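Encyclopedia > Work and Industry > Textile Care > Automation of garment folding

Automation of garment folding is the use of machines to lay out, fold and stack clothes in laundries, rental services and warehouses. It is one of the later steps of laundry work to be automated. Flat pieces such as sheets and towels have been folded by machine for a long time, but a shirt changes its shape each time it is lifted, and hand work stayed common.

History at Fladus

The Fladus laundry was founded in 1916 and washed mostly hotel linen. After it took over the workwear contracts of Jokell, it handled shirts in large numbers, and the folding room grew to 310 square meters. The first trial of robot arms, under the name Dotelik, started there in April with a batch of 200 T-shirts. The control program was written by the engineering office Krishnan.

Changes for the workers

Before the trial, a folder stood at one table for the whole shift. In the Dotelik arrangement the same worker prepares the garments, checks the result and stops the arms when a sleeve is caught. The lifting of the arms above the shoulder became less frequent, and complaints about wrist pain were fewer. On the other side, several workers found the waiting more tiring than the folding, and the talk between tables mostly disappeared.

Pay was also a matter of discussion. Folders had received a bonus per piece – this could not be continued when the machine set the pace. It was replaced by a fixed supplement for those who completed 2 days of training on the teach pendant, the hand-held controller of the arm. Older workers asked for a longer training, which was later given in the afternoon hours.

Work area
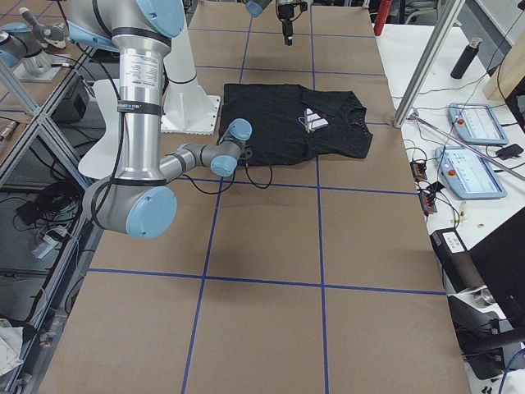
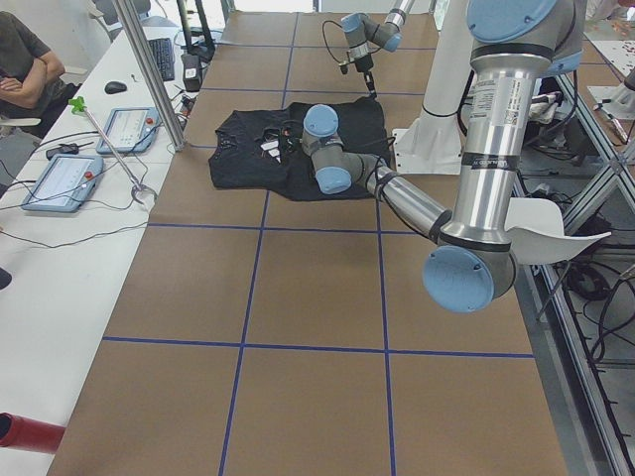
Robot arms and a black T-shirt on a paper-covered table marked with blue tape; teach pendants lie at the side.

Related articles
Flatwork ironer
Industrial laundry
Piece rate
Teach pendant
Workwear rental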